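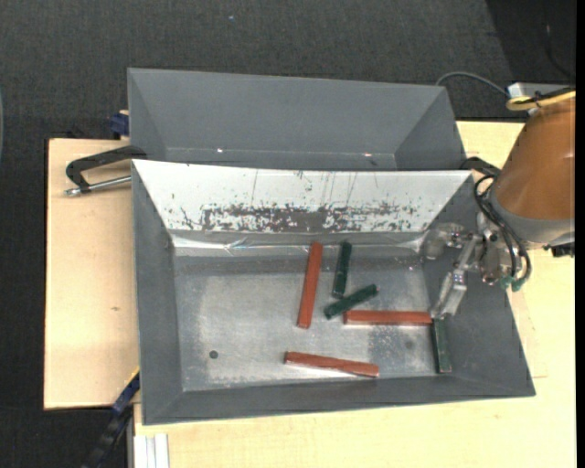 Red bars and green bars in a grey metal bin.

Why do some people mix up red and green?

When I was six I coloured in a whole field of grass with a brown crayon. I was very proud of it. I'd put in cows and a tractor and a big yellow sun, and then the girl next to me leaned over and asked why all my grass was dead.

I didn't know it was brown! It looked just like grass to me. That was the day I found out that my eyes don't see colours the same way as most other people's do, and I've been asking questions about it ever since.

So what's going on?

At the back of each of your eyes there's a thin layer called the retina (say it "RET-in-a"). It's packed with millions of tiny cells that catch light. Some of them are called rods, and they help you find your slippers when it's nearly dark. Rods can't tell colours apart, and that's why everything in your bedroom goes grey at night. Have a look tonight when the light's off and see if you can tell which of your socks is which.

The other ones are called cones, and cones are the colour cells. Most people have three kinds. One kind is best at catching the light we call blue, one is best in the greeny part of the rainbow, and one is a bit further along towards the yellow and red end. Your brain compares the messages from all three and works out the colour. It does this so fast that you never notice it happening.

In my eyes, one kind of cone doesn't work the way it does in most people. The green messages and the red messages come out too much alike, and my poor brain has to guess. Dark green and reddish-brown are the worst for me. Bright yellow and bright blue are easy -- I could pick those out all day long.

Is that the same as colour blind?

Yes, that's the name most people use. It's a funny sort of name, though, as hardly anybody who is colour blind sees only in black and white. That does happen but it's very, very rare. I see lots of colours, just fewer different ones than you might. Some people have trouble with blue and yellow instead, but that's much less common than my kind.

How do you get it?

You're usually born with it. It's passed down in families, a bit like curly hair or big feet, and far more boys have it than girls. You can't catch it from sharing a pencil, I promise. It doesn't hurt, either.

What's tricky and what isn't

People always ask me about traffic lights. Traffic lights are fine! Red is at the top and green is at the bottom, so I just look at which one is lit up. Here are some things I do find hard:

Knowing if a tomato is ripe (I give it a gentle squeeze).
Spotting red berries on a green bush.
Maps where the colours are all a bit muddy.
Those little lights on chargers that go from red to green.

A few years ago I got lost on the train to Virurdale. The map on the wall had a red line and a green line, and I followed the wrong one for 5 stops. I ended up eating my sandwiches on a very windy platform. Now I always look for the name of the line as well as the colour.

And my cat can't see red very well either. Her name is Nina and she has a red toy mouse, which she loses in the grass all the time. Scientists think cats see blues and yellows best, so we have that in common. Dogs are much the same. Lots of birds beat all of us, with four kinds of cone!

Something to try

Find 14 crayons or pencils and put them in a heap on the table. Now close the curtains until the room is quite dim, wait a few minutes, and try sorting them into colours. Then open the curtains and check. Which ones did you mix up? I'd love to know if it was the dark ones.

If you think you might see colours differently, tell a grown-up. An optician can show you some pictures made of coloured dots with numbers hidden in them, and it only takes a few minutes. And if a friend of yours colours the grass brown, you could ask if they'd like the names written on their pencils. I've still got labels on mine.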